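Home | Products | Care Guides | FAQ | Contact

Burton Table Tops: Care and Finish FAQ

Answers to the questions received most often about white lacquered tops supplied by Grerari.
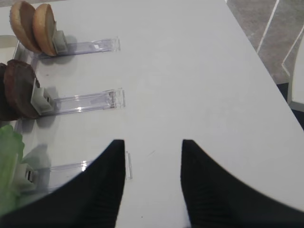

How soon can I use a new top?
Light use is fine after 2 days. Full hardness takes longer, so keep rubber feet, wet cloths and hot dishes off the surface for the first month.

What should I clean it with?
Lukewarm water and a drop of dish soap on a soft cloth. Wipe dry. Do not use scouring powder, bleach, acetone or melamine sponges. A melamine sponge is a fine abrasive and will leave a shiny patch on a matte finish.

How do I remove scuffs?
Most gray marks are material left by another object. Try a clean pencil eraser first, then isopropyl alcohol diluted half and half with water. If a fingernail catches in the mark, the lacquer is cut and needs touch-up paint, code 3131.

What heat can the finish take?
Up to 60 °C in continuous contact. Use a trivet for anything straight off the stove.

Will it yellow?
Slightly, over some years. Move lamps and trays now and then so that the color changes evenly.

Can I sand and recoat it?
Yes, with the Porer water-based system. Sand with fine paper, remove all dust and apply two thin coats. Oil-based products do not bond to the factory finish.

Does the warranty cover scratches?
No. It covers peeling, blistering and edge separation. Keep the label from the underside and quote its number when you write to the Okeke service desk.

Share 4 | Comments 0

Back to top | Care Guides | Returns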